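Swift boxes, second season

The two nest boxes under the north eave were occupied again by the end of May. Both are the Jerno long pattern, 787 mm end to end, with a divider in the middle, so four chambers in total. Three had birds in them. The fourth collected a little straw from a sparrow and was then left alone.

I changed one thing over the winter. The entrance slots had been cut at 30 mm, and Shoaib Ansari at the Pelbridge bird group measured them and said starlings could get in. They are now 28 mm, trimmed with a strip of cedar glued along the lower lip.

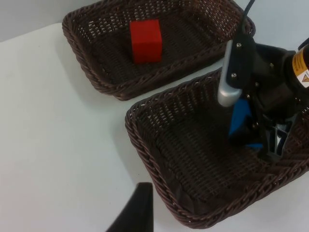
When should the call recording be played?

Early morning and again in the evening, for 20 minutes each time, from the first arrivals until a pair settles. Mine runs off a small timer and a speaker set 10 inches below the slot.

The rival house on Mabula Street has no boxes and lost its gaps when the fascia was replaced. Ching-wen Ng logged three pairs there before the work and none after it. The permit made no mention of birds.

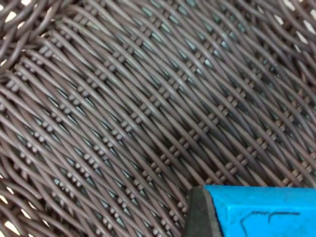
Grip inside the entrance matters more than the paint or the roof pitch. Swifts land on the vertical face and haul themselves in, and planed board gives them very little to hold. The rows of small raised knobs in a tight wicker weave are close to the texture I want, so this winter's job is to cut shallow crosswise grooves below each slot. Tidness sells a ready-made grip plate, but the screws are too long for my board.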